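La mesa de los cables

En casi todas las casas hay un lugar donde terminan los cables. En la mía fue durante años un cajón de la cocina, hasta que dejó de cerrar. Cuando lo vacié salieron cargadores de teléfonos que ya no tengo y un adaptador que, según mi marido, era muy importante. Todavía no sabemos para qué.

Me llamo Hanne Snorradóttir y escribo sobre la casa y sus cosas. Para este artículo pedí consejo a Skarphéðinn Bjarnason, que reparó lámparas durante 16 años y tiene opiniones firmes sobre los enchufes. Su primera regla es sencilla: no se ordena dentro del cajón. Todo se pone sobre una mesa grande, también las lámparas, y se mira con calma.

Una mesa de madera barnizada es agradable para este trabajo, aunque brilla bastante con la luz fuerte. La regleta conviene dejarla a la vista desde el principio, porque es la pieza que decide lo demás: cuántas tomas hay y qué merece ocupar una.

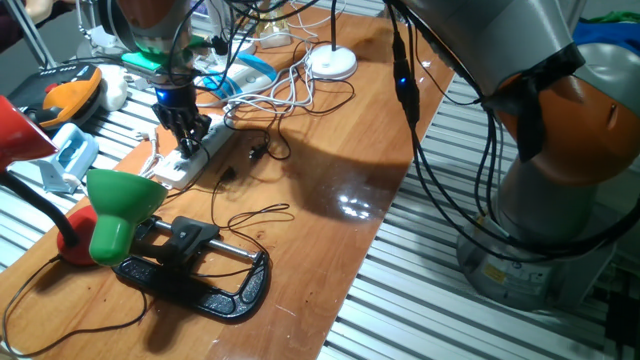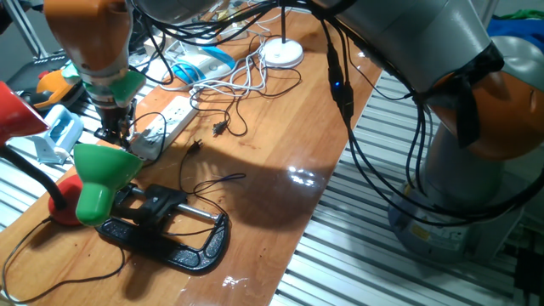 La regleta blanca, en diagonal sobre la madera, y los cables blancos todavía enredados.

Primero, separar

Skarphéðinn hace tres montones: lo que se usa cada semana, lo que se usa alguna vez y lo que no se reconoce. El tercero es siempre el más grande. A cada cable dudoso le pone una etiqueta de papel y lo guarda hasta junio. Si en ese mes sigue sin dueño, va al punto limpio.

Los cables blancos merecen paciencia. Se parecen todos y se anudan entre ellos como el pelo largo. No hay que tirar de una punta; se abre el nudo desde el centro, con los dedos, y se desenchufa todo antes de empezar.

Las lámparas, aparte

Una lámpara de mesa ocupa una toma también cuando está apagada. En mi escritorio había dos y yo encendía siempre la misma —la otra estaba allí por costumbre—. Ahora vive en el dormitorio y tiene mejor luz para leer.

Skarphéðinn mira también el cable en el punto donde entra en la base. Si está duro o tiene una grieta, la lámpara no vuelve al enchufe hasta que se cambia.

En mi casa quedó una caja Melteo con lo de uso raro. El adaptador importante está dentro, con su etiqueta y un signo de interrogación.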